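5 Boas práticas na demonstração com duas garras

Chegamos à parte mais divertida do manual Jondo! Antes de gravar:

1. Pouse o cesto na metade esquerda da área de trabalho.
2. Pegue numa garra em cada mão, com as mandíbulas viradas para o centro.
3. Confirme que os cabos têm folga – nunca os estique.
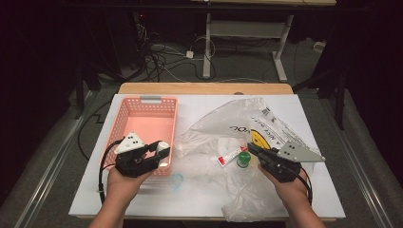
Fig. 5 – Uma garra em cada mão, cesto à esquerda.

4. Mova as mãos devagar e aguarde 30 segundos entre gravações.

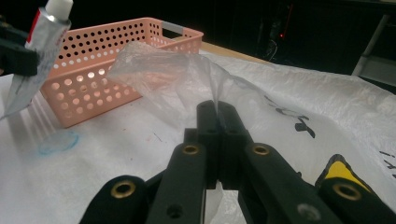

A regra Undeo para materiais flexíveis é simples: feche os dedos até prender e pare aí. Treine bastante, vale a pena! Num saco de plástico transparente, basta uma dobra entre as pontas dos dedos.

CUIDADO: não force os dedos depois de fechados.

5. Em peças estreitas, aproxime os dois dedos por igual

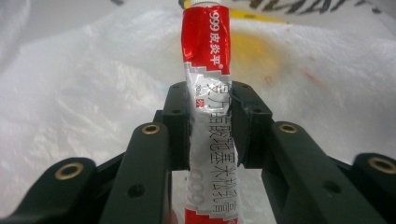

e só depois levante. Se a peça rodar, pouse-a e recomece com calma.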